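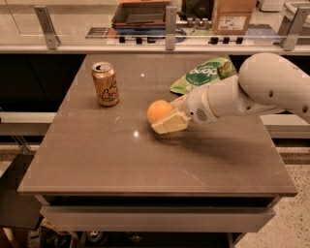 Finlay Farquharson wrote in to ask whether a hand-crank popcorn popper is worth the cupboard space when a lidded pot does the same job, and whether I'd gone soft for even considering one. Fair question, Finlay! I've been using the Forari stovetop popper since December, I've made more popcorn than any household needs, and my answer is a loud yes, with a couple of grumbles attached.

Some background first. I grew up on pot popcorn. My mother had a dented saucepan that came with the house in 1985, and she shook it over the burner with a dish towel wrapped around the handle while my brother and I stood well back. It was good popcorn. It was also scorched at the bottom every single time, and I honestly thought that was the flavor until I was grown up and had it at somebody else's place. For years after that I used bags in the microwave, then an air popper (a Jalmont, loud as a lawn mower, and the popcorn tasted like packing material), and then went back to a pot again because at least the pot let me use butter.

The Forari is a thin-walled aluminum pan with a hinged lid and a crank on top that turns a wire arm across the bottom. You put in oil and kernels, set it over medium heat, and turn the crank slowly until the popping takes over and the thing gets too full to turn. Then you dump it out. I love that there's nothing to charge and nothing to program. The first batch I made was better than any I'd ever made in a pot, and I hadn't even worked out the heat yet.

The heat does matter, though. The booklet says high. Don't do high! On my gas stove high gave me brown oil and a kitchen full of smoke, and my sister on her electric coil had the same trouble. A little under medium is where it lives. I put in three test kernels with the oil, wait for them to go, and then tip in the rest. From there it's only a few minutes of cranking, and I've come to enjoy those minutes quite a lot – you can feel through the handle when the kernels start to swell and drag, and then the racket begins.

I get very few duds now. With old kernels from the back of the shelf there were plenty, so I bought a fresh sack of Zwane yellow and the difference was huge. Big, crisp, ragged flakes. The white kernels from the same company pop smaller and more tender, and my husband prefers them, which means we now keep two jars and have opinions. For oil I've settled on coconut for movie nights and plain canola for everything else. Butter goes on afterward, melted, in a thin stream while somebody else tosses the bowl. Put it in the pan and it burns.

Salt was my big discovery. Regular table salt slides right off and sits in the bottom of the bowl, so you need something much finer. You can buy popcorn salt, or you can do what I do and run kosher salt through a spice grinder until it's powder. It sticks to everything. Go easy the first time, because a pinch goes a lot further than you'd think. I've also been shaking on Mustine's dill pickle seasoning, which sounded awful to me and is now the one my kids ask for by name.

Now the grumbles. The lid hinge is stiff, and with a full pan in one hand it takes a bit of a wrestle to get it open over the bowl. I've lost popcorn to the floor more than once. The crank knob was loose out of the box too, and it works itself loose again every few weeks. A quarter turn with a screwdriver fixes it, but I do wish they'd put a proper lock nut on there. And it's no good on induction, so check your stove before you get excited.

Cleaning is easy, with one catch. You can't put it in the dishwasher and you can't soak it, so it's a wipe with a paper towel while it's still a bit warm, then a soapy sponge for the lid. The wire arm unclips if you want to get under it. Mine has gone dark on the inside and I've stopped trying to shine it up. The popcorn has only gotten better.

Size is the other thing to think about. A full load fills the biggest mixing bowl I own, plenty for four of us with some left for the morning (cold popcorn with coffee, don't knock it). If you live alone you can make a half batch and it works just as well, though the pan takes up the same shelf either way. I hang mine from a hook by the back door and it looks rather nice there.

So Finlay, if you make popcorn twice a year, stick with your pot and shake it like mad. If you make it every week, get the popper, keep the flame down, and grind your salt. And tighten that knob before the first batch.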